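Kotus 共用部・貸室 春の安全点検チェックリスト(コメント付き)

対象:Kotus 2階共用部、505号室、屋上出口、裏の物置
時期:4月
判定の書き方:良/要対応/未確認/該当なし
前回から様式ほぼそのまま。コメント欄だけ長くなった。急いで書いたので読みにくいところは口頭で聞いてください。

先に要点だけ

要対応で急ぐもの。屋上出口の扉、2階流し台下の水じみ、505号室の窓側コンセント。この三つは連休前に終わらせたい。
残りは次の点検までで可。
未確認は物置の奥と分電盤の中。鍵と有資格者の都合。

避難経路

廊下の幅が確保されているか
判定:要対応
コメント:2階の廊下、Woldegiorgis の豆の空き袋と段ボール。朝の納品のあと昼まで置きっぱなし。前回も書いた。置くなら室内へ。台車も同じ。台車は畳んで壁に立てかけてあるけど、足で引っかけると倒れてくる。横にして床に寝かせるのも駄目。結局室内。

階段に物がないか
判定:良
コメント:植木鉢なくなってた。ありがとうございます。踊り場の傘立ては残ってるが通行の邪魔にはならない位置。雨の日にあふれたら考える。

屋上出口の扉が内側から鍵なしで開くか
判定:要対応
コメント:開くことは開く。ただし固い。肩で押してやっと。丁番に錆、下枠に砂がたまってる。掃いて油を差したら少しましになったけど、子どもや力の弱い人だと無理だと思う。建具屋に見積依頼済み、返事待ち。それまで扉の前に何も置かないこと。貼り紙した。

誘導灯の点灯
判定:良
コメント:引きひもでの非常点灯も確認。階段側のほうが少し暗い気がする。気のせいかも。次回もう一度見る。

避難経路図の掲示
判定:要対応
コメント:2階のは古い間取りのまま。給湯室の壁を抜く前の図。差し替え版はデータがあるので印刷するだけ。印刷するだけが前回から止まってる。やります。

集合場所の周知
判定:良
コメント:裏の駐輪場ではなく表の歩道側の広いところ。駐輪場は隣のブロック塀が近い。新しく入った事務所には鍵を渡すときに説明済み。

火気・ガス

ガスこんろ周りに燃えるものがないか
判定:要対応
コメント:ふきんが換気扇の下の棒に掛けてあった。かなり近い。棒ごと外した。代わりの掛ける場所は流しの左。あとキッチンペーパーの置き場所も変えた。文句が出たら言ってください、場所は相談します。でもこんろの脇には戻しません。

ガス警報器
判定:良
コメント:Gastia が付けていったやつ。通電ランプ点灯、試験ボタンで音も出る。有効期限のシールは本体の横、脚立に乗らないと見えない。期限内。次の人のために期限は台帳に書き写した。掃除のとき延長コードに差し替えた人がいたみたいなので、壁のコンセントに戻した。

ガス栓とゴム管
判定:良
コメント:ひび、べたつきなし。バンドも締まってる。使ってない側の栓にキャップあり。

消火器
判定:良
コメント:廊下と給湯室、どちらも圧力計の針は緑の範囲。安全ピンと封あり。給湯室のは前に椅子が置いてあったのでどかした。椅子の人、戻さないでください。底の錆は見てない、持ち上げて見るのを忘れた。明日見る。
追記:見た。錆なし。

換気扇とフィルター
判定:要対応
コメント:油。かなり油。フィルターは洗って乾かして戻した。中の羽根は手が届かないところが残ってて、ここは業者。ダクトの中も見てもらう。揚げ物禁止の貼り紙がはがれて冷蔵庫の裏に落ちてた。拾って貼り直し。

喫煙、ろうそく、線香など
判定:良
コメント:屋内で形跡なし。裏口の外に吸い殻が少し。枯れ葉がたまる場所なので缶を置くより掃くほうが先かと。

電気

たこ足配線
判定:要対応
コメント:505号室。延長コードの先にまた延長コード、その先に電気ケトルと小型ヒーター。外した。壁の差込口は100Vの普通のやつで、ケトルとヒーターを同じ口から取るのはきつい。ケトルは壁から直接。ヒーターはもう春なので片付けてもらう。

コンセントの焦げ・変色
判定:要対応(急ぐ)
コメント:505号室の窓側。差込口の右の穴のまわりが茶色っぽい。プラグを抜いてテープで塞いだ。電気工事店に連絡済み。テープをはがして使わないこと。絶対に。ここだけは絶対に。

プラグのほこり
判定:要対応、その場で処置
コメント:冷蔵庫の裏がひどかった。冷蔵庫を引き出すとき床を少しこすった、すみません。自販機の裏は管理会社のほうでやるとのこと。

コードの踏みつけ、家具の下敷き
判定:要対応
コメント:複合機の電源コードがキャスターの下。ずらした。会議机の下の床用モールは両面テープが浮いてきてる。つまづく。テープ買う。

漏電遮断器の試験
判定:未確認
コメント:業務時間中だったので落とせず。夜か早朝に。分電盤の中もそのとき一緒に見てもらう。分電盤の扉の前に掃除機を置かないように。

充電中の電池
判定:要対応
コメント:電動自転車の電池をソファの上で充電してた。布の上は駄目。タイルの床か棚の金属の段で。夜に充電したまま帰るのも無しでお願いします。膨らんだモバイルバッテリーが引き出しから出てきたので、缶に入れて別にしてある。市の回収に持っていくまで触らないで。

照明の落下、がたつき
判定:良
コメント:廊下の端のカバーだけ爪の掛かりが甘かった。はめ直し。

地震対策

背の高い家具の固定
判定:要対応
コメント:共用の Jotar の棚、上の金具は付いてるのにねじが片方だけ。もう片方は下地に当たってなくて空回りしてる。壁の裏を探る道具を借りてやり直し。505号室の本棚は突っ張り棒だけで、天井板がたわんでるのであまり効いてないと思う。天井側に当て板を入れるか、壁に留めるか。持ち主に確認中。

棚の上の重いもの
判定:要対応
コメント:土鍋が冷蔵庫の上にあった。下ろした。製本機も棚のいちばん上。あれは重い。下段へ。下段が埋まってるのは知ってるけど、下段の中身は紙袋なので入れ替えれば済む話。

ガラス飛散防止
判定:要対応
コメント:廊下側の窓はフィルムあり。食器戸棚のガラスがまだ。フィルムの残りが物置にあるはず。はず。扉の開き止めは付いてる、効いてる。

作業机の上

判定:良 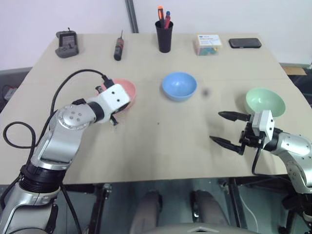 揺れたときに机の上のものがどう動くか、これは毎回見るようにしている。低いもの、口の広いものは比較的ましで、細くて背の高いものから倒れる。花瓶とか卓上ライトとか。前に書いた「液体は蓋付き」は引き続き。ねじや金具を点検中に外したときは床に直接置かないで器に入れる、これも引き続き。器の色を決めておくと間違えにくくて、用途ごとに色を分けて使えば並べて置いても混ざらない。色の名前は点検表の裏にも書いておいた。白い器ばかりだった頃は、捨てるねじと戻すねじが入れ替わって丁番がぐらぐらになったことがある。あれは私です。点検が終わったら空にして返す。中身を入れたまま棚に戻さない。

机の脚とキャスター
判定:良
コメント:ストッパー全部効く。折りたたみ机のロックが固いのがあるけど掛かってはいる。指を挟まないように、開くときは金具を見ながら。

机と通路の間隔
判定:良
コメント:椅子を引いた状態で通れる。窓側だけぎりぎり。人が座ってると後ろは横向きじゃないと無理。窓側は荷物を床に置かないことで様子見。

水まわり

流し台下の漏れ
判定:要対応(急ぐ)
コメント:底板に輪っかの染み。触ると少し湿ってた。排水のナットを手で締めたら止まったように見えるが、受け皿を置いて一晩みる。洗剤の買い置きは全部出した。底板が膨らんできてるので乾いたあと張り替えるかどうか。見積もりの前に大家さんの了解いる。
追記:翌朝、受け皿に水あり。止まってなかった。水道屋に電話。

給湯器の排気口
判定:良
コメント:外から見て塞がってない。鳥の巣も今年はなし。周りに段ボールを立てかけないこと。

床の濡れ、滑り
判定:要対応
コメント:給湯室の入口のマットが滑る。裏のゴムが死んでる。捨てた。新しいのが来るまでマットなし。モップは使ったら絞って、ぶら下げて。バケツに浸けっぱなしだと臭う。

トイレの手すり
判定:良
コメント:ぐらつきなし。呼出ボタンも鳴った。鳴らす前に声をかけ忘れて、何人か飛んできてしまった。申し訳ない。

受水槽まわり
判定:該当なし
コメント:直結になったので。様式から消すのを忘れてる。次回消す。

備蓄と救急

飲料水
判定:良
コメント:期限は来年。置き場所が階段の下に移ったので注意。前の場所を覚えてる人が探してしまうので貼り紙した。

懐中電灯、電池
判定:要対応
コメント:廊下のはつかない。電池が液漏れ。端子を拭いたけど駄目そうなので買い替え。505号室の手回し式はつく。ラジオは入るが雑音がひどい、窓際なら聞こえる。予備の電池は古いのと新しいのが同じ袋に混ざってたので、古いのは処分箱へ。

救急箱
判定:要対応
コメント:絆創膏が大きいのしかない。消毒液は期限切れ。はさみが無い、誰か持っていってませんか。三角巾あり、手袋あり。冷却パックは冷凍庫のほう。飲み薬は共用の箱には入れない決まりなので、入ってた胃薬は出した。心当たりの人は取りに来て。

AED
判定:該当なし
コメント:建物内には無し。最寄りの場所を書いた紙を電話の横に貼ってある。夜間は入れない場所なので、夜に使えるところも調べて書き足す。

非常用の連絡先一覧
判定:要対応
コメント:退去した会社がまだ載ってる。Woldegiorgis の夜の番号も変わったと聞いた。確認したたら差し替え。古い紙は必ずはがす。重ねて貼ると下のを見る人がいる。

収納と小物

刃物、工具の保管
判定:良
コメント:カッターの刃は全部しまってある。替刃の捨て入れがいっぱい、次のごみの日に出す。工具箱の鍵は事務室。借りたら名前を書くの、忘れがちなのでお願いします。脚立は開き止めの金具よし、足のゴムが片方すり減ってる。まだ使えるけど次で交換。

スプレー缶、溶剤
判定:要対応
コメント:窓際に塗料のスプレー。夏になる前に移動。金属の棚の下段、日の当たらないところへ。ラベルのはがれた小瓶が見つかったが中身不明。開けてない。嗅いでもいない。自治体の窓口に聞いてから処分。

壁際の小物置き
判定:良
コメント:壁に寄せる、通路側に出さない、電源まわりに重ねない。前回の決め事どおり。引き出しの仕切りも残ってる。
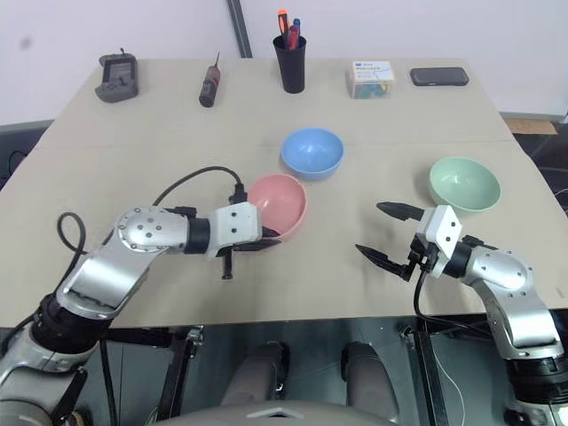
点検で要対応になった場所は、直るまで使ってもいいのか。
貼り紙かテープがあるところは使用禁止。どちらも無いところは注意しながら使って構わない。迷ったら使わずに事務室へ。

続き。

鍵と出入り

予備鍵の保管
判定:良
コメント:キーボックス内。番号札と台帳一致。505号室の予備だけ札の字が薄くて、505なのか506なのか読めない。書き直した。返却が夜になるときはポストに入れず翌朝手渡しで。

裏口の自動閉鎖
判定:要対応
コメント:最後まで閉まりきらない日がある。風の向きかも。閉まる速さをねじで少し上げた。強くしすぎると指を挟むので様子見。出たあと手で押して確認してください。石を挟んで開けておくのは禁止。石は捨てた。また別の石があった。それも捨てた。

防犯灯
判定:良
コメント:日没後につくのを確認。物置側の感知部に蜘蛛の巣、払った。

郵便受けの溜まり
判定:良
コメント:空室のところにチラシ防止のテープ済み。

外まわり

外壁タイルの浮き
判定:良
コメント:目視と、手の届く範囲を軽く叩いただけ。専門の検査ではないので、そのつもりで。北側の角に細いひび、前回の写真と比べて伸びてない。

雨どい、排水溝
判定:要対応
コメント:落ち葉。屋上の排水口が半分埋まってた。手で取れる分は取った。土になってる部分はこてが要る。梅雨までに必ず。ここが詰まると最上階に来る。

看板、掲示物の固定
判定:良
コメント:Woldegiorgis の立て看板は重りを足したそう。風の強い日は店内に入れること、で合意。のぼりは根元の台が割れてるので新しくなるまで出さない。

自転車置き場
判定:要対応
コメント:駐輪の列が消火栓の標識にかかってる。27番の区画をつぶして空ける案で。区画の白線は薄くなってるので引き直しも一緒に。雨で滑る鉄のふたの上には停めないように書いておく。

物置の奥
判定:未確認
コメント:手前の棚が邪魔で入れず。無理して入らなかった。棚の中身を出すのに人手が要る。灯油の古いポリタンクがあると聞いてるので早めに見たい。空かどうかも不明。

点検のやり方についてのコメント

・判定を「まあ良」とか「良?」にするのはやめる。良でないなら要対応か未確認。今回も最初二か所ほどやってしまって直した。

・写真は気になったところだけで可。全部撮ると後で探せない。貼り紙の文字が読めるかだけは、貼った本人以外に見てもらう。

・その場で直したものも「要対応、その場で処置」と書く。書かないと次の人が前にも同じことがあったと分からない。冷蔵庫裏のほこりがそれ。前回も掃除したらしいが記録が無い。

・一人で屋上に上がらない。風の日は延期。脚立も二人で。今回は廊下の照明を一人でやってしまったので、次からは守ります。

・電気とガスは見るだけ。開けない、外さない、締め直さない。流し台のナットは水なので締めたけど、結局止まらなかったし、最初から水道屋でよかったかもしれない。

・点検中に外したものは、その日のうちに戻すか捨てるか決める。机に残して帰らない。

・古い貼り紙が多すぎる。大事なのが埋もれてる。給湯室だけでも相当はがした。はがしたものは事務室の封筒に入れてあるので、要るものがあったら持っていって。

テナントから寄せられたコメントと返事

「試験で警報を鳴らすなら前日に知らせてほしい」
そのとおり。次回は掲示板と各室への紙、両方で。時間帯も書く。午前の来客が多い部屋は後回しにします。

「廊下の段ボール、納品時だけは置かせてほしい」
受け取りから開梱までの短い間、人がそばについているなら可。無人で置くのは不可。畳んだものを壁に立てるのも不可。

「ヒーターを片付けると朝が寒い」
朝は空調を早めに入れられるように設定を変えます。個別のヒーターを続けたい場合は機種と差す場所を先に知らせてください。延長コードは使わない前提で。

「貼り紙の字が小さい」
大きくします。給湯室のは特に。

「揚げ物禁止はいつまでか」
換気扇の中の清掃が終わって、ダクトを見てもらってから改めて決めます。それまではオーブントースターの油物も控えめに。受け皿の油は使った人が捨ててから帰る。

次回までの宿題

屋上扉、建具屋の返事催促。
流し台下、水道屋立会い。底板の了解を取る。
505号室コンセント、工事日が決まったら掲示。
棚の金具、下地を探してねじ打ち直し。
避難経路図、印刷して差し替え。今度こそ。
懐中電灯と消毒液と小さい絆創膏、購入。
漏電遮断器の試験、早朝で調整。サーバーを置いてる部屋に事前連絡。
物置の奥、人を集めて棚を出す。
駐輪区画の白線、塗料の残りがあるか見る。
様式から受水槽を消す。

抜けてるところがあれば余白に書き足してください。鉛筆だとコピーで飛ぶのでボールペンで。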